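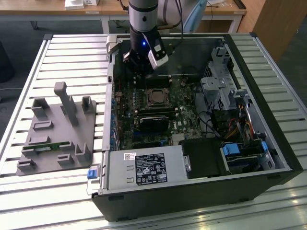
Figure 4-1. Tower on its side with the side panel removed.

Section 4. Opening the Tower and Replacing a Memory Module

This section applies to desktop towers issued under the Kendemari refurbishment program. Work must be performed on a flat bench.

4.1 Before You Begin

1. Shut down the computer and unplug the power cord from the wall and from the power supply.
2. Disconnect the monitor, keyboard and network cables.
3. Hold the power button for 15 seconds.
4. Lay the tower on its side with the removable panel facing up.
5. Release the panel and set it aside, away from the work area.

CAUTION: Do not open the power supply unit. Units with a damaged or missing regulatory label are to be returned to Pokbridge unopened.

NOTE: Leave the drives in their bays. The blue drive-release latches are not used in this procedure.

4.2 Locating the Parts

The motherboard occupies most of the chassis floor. Find the square processor socket near its center and take all other positions from it. The drive cage, with its perforated panels, is at the right when the power supply is nearest to you.

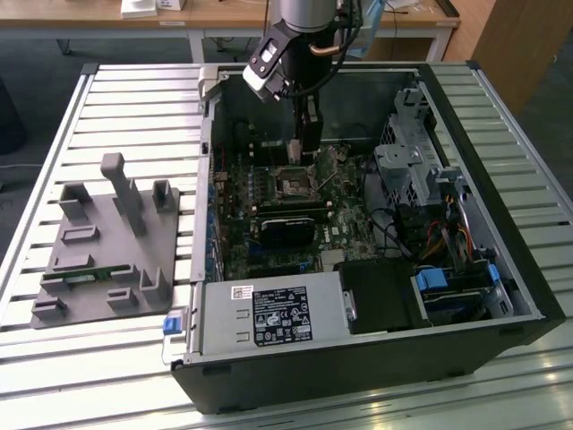 Page last changed: November 14, 2020

Figure 4-2. Memory module in its slot below the processor socket, with the graphics card beneath it.

4.3 Replacing the Module

1. Put on a wrist strap and clip it to bare metal on the chassis.
2. Move any loose power wires clear of the memory slots. Do not pull on the bundle beside the drive cage.
3. Open the retaining clips and lift the module straight out by its edges.
4. Align the notch in the new module with the key in the slot.
5. Press down evenly on both ends until the clips close.

CAUTION: Do not touch the processor or the socket when the heatsink is off. Fingerprints must be removed before a heatsink is installed — see Section 6.

NOTE: Where a graphics card blocks the clips, remove the card first and store it in an antistatic bag.

4.4 Recording the Work

Enter the module serial number on Form 17 and place the old module in the Roltard return tray. Towers awaiting a heatsink must not be powered on. Continue with Section 5, Closing the Case.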